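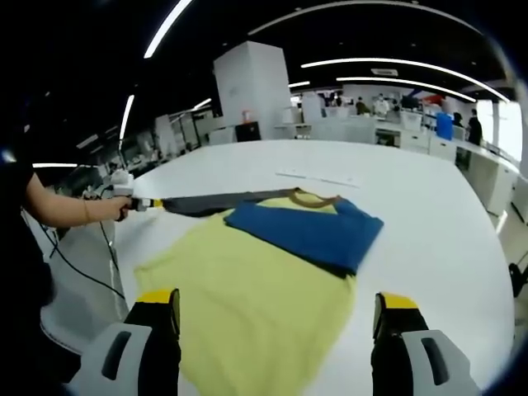 Ginmont, 1. Dezember 2011

Politik > Ortsverein > Wahlkampf > Checklisten

Checkliste für den Infostand, mit Anmerkungen

Liebe Freundinnen und Freunde, vor jedem Samstag in der Fußgängerzone geht bitte jemand diese Punkte durch. Meine Bemerkungen stammen vom letzten Rundgang mit Getachew Sisay, dem ich für seine Geduld noch einmal herzlich danke!

1. Sondernutzungserlaubnis liegt am Stand: ja. Bitte das Original mitnehmen, die Kopie ist kaum noch zu lesen.
2. Schirm mit 60 kg beschwert: nein. Einer der Säcke liegt noch im Lager bei Flekora, wer holt ihn?
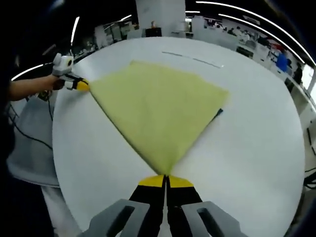
Tuch auf dem runden weißen Tisch

3. Durchgang für Rollstühle und Kinderwagen frei: ja, aber knapp. Der Aufsteller rutscht im Lauf des Vormittags gern nach vorn, da muss man immer wieder hinschauen.
4. Verbandskasten vollständig: teilweise. Die Pflaster sind seit April abgelaufen, und ich gebe zu, dass ich das hätte merken sollen.
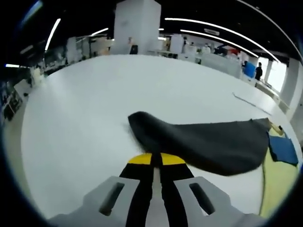 5. Gasflasche vom Teekocher: bleibt zu Hause, auch wenn es kalt wird. Eduard Říha bringt dafür 13 Thermoskannen mit, das reicht für uns und für alle, die gern länger mit uns diskutieren.
6. Luftballons nur mit Pappstäben: ja.
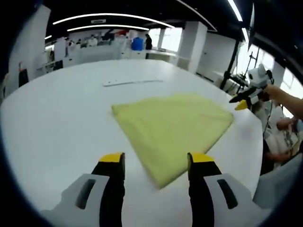 7. Notfallnummern am Klemmbrett: ja, nur die vom Ordnungsamt fehlt noch.

Nächste Durchsicht vor dem Stand in der Stundetti-Passage.

Zuletzt erschienen
Plakate richtig aufhängen
Haustürwahlkampf im Winter
Bericht vom Gesprächsabend bei Konstantinidis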